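Bedding log, December, evening

Third entry this month on the state of the linens. The inventory in the Lamance binder stops at the guest room, so I am carrying on from there in the same order: pillows, blanket, loose white cloth. Heating on low, window shut.
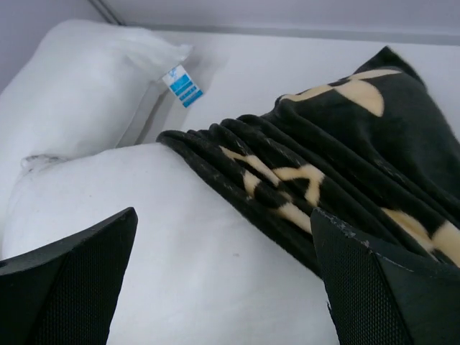 Posted in Household Diary, by the keeper of the Forsyth Street flat

Pillows first. Two white ones. The front one has good loft and a smooth cover, but the upper corner ends in a bunched knot of fabric that has started to fray. There is also a faint gray smudge on the cover and a dark speck toward the upper left. The knot needs trimming and two or three stitches. The smudge gets the Justano powder at half dose, overnight.

The rear pillow has a pointed, creased corner and still has its label, white and blue, sticking out of the side. I will leave the label on until I have copied the wash instructions into the binder. Last winter I cut one off too early and guessed at the temperature, and the filling clumped. Seam to be checked by hand tomorrow.

Blanket next. Black plush, short pile, beige flower shapes with pointed petals. The pile blurs the edges of the pattern, so it is hard to tell wear from design without brushing it flat. I keep brushing in one direction only, top hem to bottom hem, using the soft side of the brush. Cold wash, no softener, low spin. The line on the balcony will not take the weight when it is soaked – it goes over the tub for the first hour.

Storage: folded in thirds, then in half, on the top shelf. The Grikine bags are the right width but the zippers are poor, and I have gone back to a plain cotton sack. 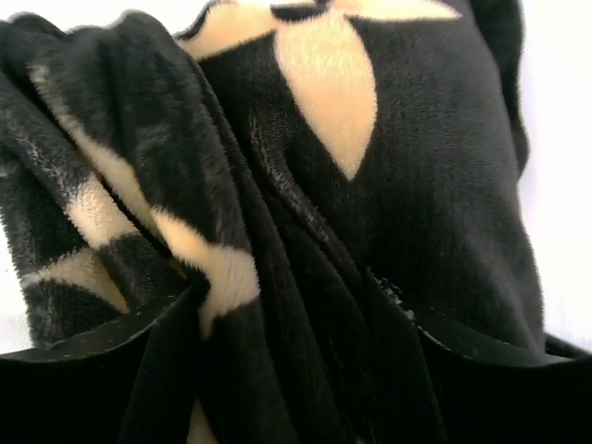 White cloth

Off-white, matte, faint weave, with a long stitched seam down it. The seam makes it fold on itself in two panels, and the fold has to follow that line or the stack leans. One small dark stain, plus specks and lint. Lint roller before washing, always; afterward it is twice the work. Stain treated from the back of the cloth, rinsed, repeated once. If it holds after the second pass the cloth moves to the rag pile.
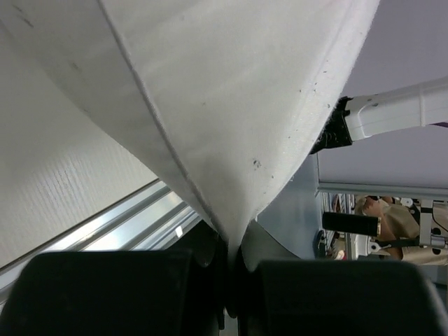

To do

Thread, white, 17 inches for the pillow corner.
Copy label into binder.
Refill Justano.
Wash blanket alone, morning, before the hot water timer.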